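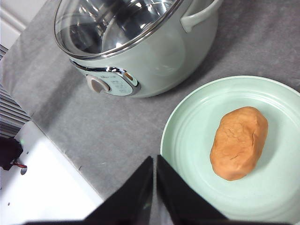
Sweet potato dough and the little electric pot

I've had a few emails since the January newsletter asking how I do the sweet potato dumplings without turning on the stove, so I'm finally writing it all down in one spot. Fair warning, I ramble (you've met me).

First, the pot. I resisted buying one of these little electric cooking pots for ages because my bench is small and my cupboards are worse. Then we had the kitchen pulled apart for most of a summer, and Tegan Tomoana lent me hers, and I never really got over giving it back! Mine is mint green, I love it to bits, and I reckon it gets used more than the kettle. It does eggs, noodles, porridge, a small curry, and it's brilliant for anything that needs a gentle simmer with a lid on.

Now the dough. Steam the sweet potato, don't boil it. Boiled sweet potato drinks up water and you'll be chucking in flour all afternoon trying to get it back. I cut mine into chunks, skin on, and steam them until a butter knife slides straight in. Then peel them while they're still warm, mash them with a fork and spread the mash out on a big dinner plate so the steam can get away. Go and hang out the washing. Come back when it's cool.

For 200 grams of mash I start with 90 grams of glutinous rice flour, and I add it in spoonfuls, squashing it through with my fingers. Sometimes it takes the lot and sometimes it wants a bit more, depending on the sweet potato. You're after something that feels like an earlobe (my aunty's measure, and still the best one I know). Pinch of salt. Sugar if you like, though I leave it out when they're going into ginger syrup.

If the surface cracks a bit when you shape it into a lump, don't panic. A few fine cracks are fine. Wet your hands, give it another knead and leave it under a damp tea towel while you sort the water. If it splits right open when you press it, it wants a teaspoon of warm water. If it sticks to everything including your elbows, more flour.

I do the whole job on a plate with a decent rim. It used to be a floured bench, and then I'd be scraping orange glue off the benchtop with an old bank card until bedtime. The plate keeps it all in one place and goes straight in the sink. Soak it in cold water, by the way. Hot water sets the starch and you'll be there forever.

Cooking them: bring the water up with the lid on, turn it down so it's only just bubbling, then drop them in a few at a time. Give them a nudge off the bottom with a wooden spoon straight away. They'll float when they're close, and I give them another 2 minutes after that. Leave the lid off or ajar for this bit, because starchy water climbs and you do not want it running down over the controls. Ask Murray Prendergast. He walked off to answer the door and had to mop behind the toaster.

Cleaning the pot

Unplug it and let it cool right down first, please. A warm wet cloth is all the outside needs, wrung out properly, and I go round the knob and the trim with a cotton bud every so often because that's where the gunk hides. Never dunk the base of these things. For chalky marks on the stainless inside, a splash of white vinegar and enough water to cover them, left to sit for as long as it takes to drink a cuppa, then rinse. No steel wool! You'll scratch it and then everything will stick to the scratches.

Glass lids get greasy under the metal rim. An old soft toothbrush and dish soap sorts it out. Stand the lid on its edge in the rack so the water drains out of the rim, otherwise it dribbles down your sleeve next time you pick it up.

Leftover dough freezes well. I roll it into little balls, freeze them on a tray so they don't touch, then tip them into a bag. They go into the simmering water straight from the freezer and just need a bit longer.

Trudy Rewi wrote in to ask whether pumpkin works. It does, but it's wetter, so have the flour handy. Purple sweet potato is gorgeous too, only put an apron on.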